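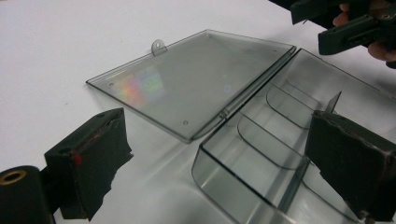

A hinged plastic storage box with a compartmented base.

Pharmacies charge too little attention to the refill interval, and the current rules encourage it. A patient on four regular medicines can hold four scripts with four different due dates, each set by the day the first supply happened to be dispensed. The labour of aligning them falls to the patient.

Synchronised dispensing fixes most of this. Every regular medicine is brought to a common date, using one short supply per item at the start. Younes Tazi ran the method at the Bemarero dispensary for 11 months with 527 patients. Missed collections fell by 70 per cent against the previous period. The short supplies cost staff time in the first cycle and very little after that.

The usual objection is the dispensing fee. A part supply attracts a full fee, and the payer sees two charges in one month. That is an accounting problem and should be treated as one. A reduced fee for alignment supplies, claimable once per item per year, would settle it. The software already records the item, the quantity and the date.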